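Ligação entre voo e embarque em cruzeiro no mesmo dia: 79 minutos chegam?
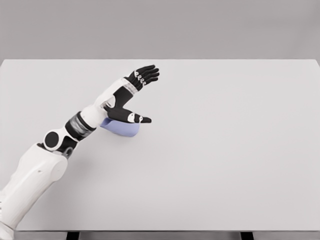
Braço robótico branco e preto sobre um tampo branco (imagem gerada por computador)

Reservei um pacote de voo e cruzeiro através da Platar. O navio sai de Espiritu às 17h00 e o fecho do check-in no terminal está marcado para as 16h00. O voo tem chegada prevista às 14h41, o que deixa 79 minutos entre a aterragem e o fecho do check-in. A distância do aeroporto ao terminal é curta, mas tenho 2 malas de porão e o transfer não está incluído no pacote.

As condições gerais dizem que o passageiro deve apresentar-se "com a antecedência devida", sem indicar um valor. O voo aparece no mesmo localizador do cruzeiro, mas o bilhete electrónico tem número próprio e foi emitido em separado. Queria saber:

– se este intervalo é aceitável em Junho, com o terminal em época alta;
– quem responde se o voo atrasar e eu perder o embarque;
– se vale a pena pedir a alteração para o voo da véspera, com uma noite de hotel por minha conta.

Já contactei a agência por correio electrónico e recebi apenas a confirmação automática.

Publicado por plukness_sul

RotaFixa
Membro desde o início do fórum

O intervalo é curto. Contas por alto: desembarque e controlo de documentos, 20 a 30 minutos; bagagem, mais 20 em época alta; transfer, 15 se houver táxi na praça. Fica com uma margem de poucos minutos antes do fecho, e qualquer atraso na descolagem consome-a por completo. A hora que conta é a do fecho do check-in. A hora de saída do navio é irrelevante para este cálculo, porque o manifesto de passageiros é fechado antes e o terminal deixa de aceitar bagagem.

Quanto à responsabilidade, o ponto a verificar é se comprou uma viagem organizada ou dois serviços soltos. Se o voo e o cruzeiro foram vendidos em conjunto, por um preço global e no mesmo contrato, em princípio é o organizador que responde pela execução de todos os serviços incluídos. O facto de o bilhete ter número próprio não altera isso, as companhias aéreas emitem sempre o seu documento. Se, pelo contrário, tem duas facturas e dois contratos, a companhia aérea responde pelo voo e o armador não tem obrigação de esperar nem de reembolsar a cabina.

Procure no contrato a ficha informativa normalizada. Deve indicar expressamente se se trata de viagem organizada ou de serviços de viagem conexos. A protecção no segundo caso é bastante mais limitada. Confirme também se o transfer está mesmo excluído, uma vez que o organizador pode alegar que o atraso ocorreu num troço que não vendeu.

Eu pediria a alteração por escrito, com referência ao horário do voo e à hora de fecho do check-in, e guardaria a resposta. Se a agência disser que o intervalo é suficiente, fica com essa afirmação documentada.

Sobre o seguro: leia a cláusula de perda de ligação. Muitas apólices exigem um intervalo mínimo entre a chegada prevista e o embarque, e abaixo desse valor não há cobertura. Algumas só contam atrasos acima de certo número de horas, o que não serve de nada no seu caso.

gremau_porto

Fiz esse percurso com 60 minutos e só com bagagem de mão. Embarquei. Com malas de porão não arriscava.

O táxi do aeroporto para o terminal aceita cartão, mas convém levar dinheiro.

cabina_interior

Concordo com a ida na véspera. Acrescento dois pontos.

O primeiro é o ponto de embarque alternativo. Se perder o navio, pode em teoria juntar-se a ele na escala seguinte, mas depende de autorização do armador e das regras do porto. Num itinerário de 7 noites, a primeira escala costuma ser no segundo ou terceiro dia, e o voo até lá é comprado em cima da hora. Tenha o contacto de emergência do navio, que vem normalmente no bilhete de embarque, e avise antes do fecho do check-in.

O segundo é a volta. Não falte ao voo de ida se decidir viajar na véspera por outro meio. Se o bilhete for de ida e volta, a ausência no primeiro troço pode levar ao cancelamento automático do regresso. A alteração tem de ser feita pela Platar, no bilhete original.

Hotéis perto do terminal há poucos. O Gremau fica mais perto do aeroporto e serve para uma noite.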